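Second pair of grippers, and the table question

25 October 2021

It is a while since I wrote on this blog. The last post was in June, when the first gripper was still in pieces in a shoe box and I was asking if anybody knows where to buy brass eyelets in a small quantity. Thank you to the two readers who answered. I bought them in the end from a sail repair shop in Plaltunbridge, a bag of 70, so I have enough for the rest of my life.

For those who are new: I am building a pair of grippers which you hold in your hands, like big tongs. You do a small job with them and the movement is recorded. Later the same movement should be given to an arm, which I don't have yet. The project is called Prurkenora, and please don't ask me why, it was the name of the folder and it stayed.

Most of the work I do at Detutby, our shared workshop. It costs me 22 dollars a month and I have a shelf there. At home I only do the drawings and the printing.

In the last weeks I worked mainly on the finger pads. My first pads were round at the front and everything rolled out of them. The new ones are flat blocks with a small lip at the bottom, and each one is held from the top edge with two screws. I printed them in black, four pieces the same, and one spare. The colour was not a choice, it was the end of a roll that somebody left on the free shelf.
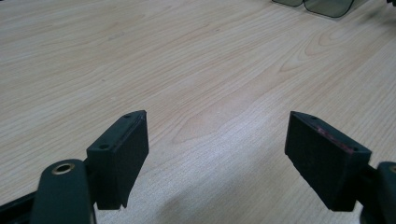
The distance between the pads when they are fully open gave me more trouble than I expected. In my drawing it was right, but in my drawing the arms had no play. In real life the pivots move a little bit, and the pads lean toward each other at the top. I tried with thin washers, and it became better on one gripper and worse on the other. Now I live with it and I correct the angle in the software. If you have experience with this kind of pivot, I would be grateful for a comment. I read all of them, even if I answer slowly.

The centre of the pads I will maybe cover with a thin sheet of rubber later. I have a piece from an old bicycle tube, but it smells very strong and my neighbours at the next bench have asked me politely to keep it in a bag.

Then the cables. Each gripper has its own, and I underestimated how much they pull on your wrist. After 18 minutes of practice my right hand was tired like after a whole day of gardening. I am thinking to hang them from above with an elastic cord. My labour is free, so I can try it several times.

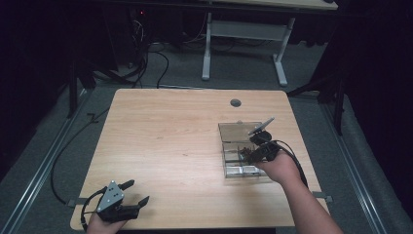

For practice I use small things and a plastic box with compartments. To take something small out of a compartment with flat pads is difficult, because the walls of the box are in the way before the pads can close. With fingers you never notice these walls. I learned to come from a steep angle and to close slowly. The other hand must also learn something, it always wants to wait and do nothing.

The recording program saved 4000 lines for one short attempt, and I looked at them with a lot of pride until I saw that the time was written in two different formats, one for left and one for right. This is repaired now. I keep the old file anyway.

About the table. In the last post I wrote that I would build my own from a Chevalier desk frame, with a top that I can cut as I like. I have the frame, it is in my hallway, and every evening I hit my knee on it. But the table at the workshop has the right height for me and the clamps hold well on the sides, so I am not in a hurry any more. If someone from the area wants a desk frame without a top, write to me. You must pick it up yourself, it is heavy and I am on the third floor.

Next I want to make a better handle for the left gripper, with more space for the thumb. I will also put the drawings of the pads online when I have cleaned them, at the moment the names of the parts are half in my language and half in English.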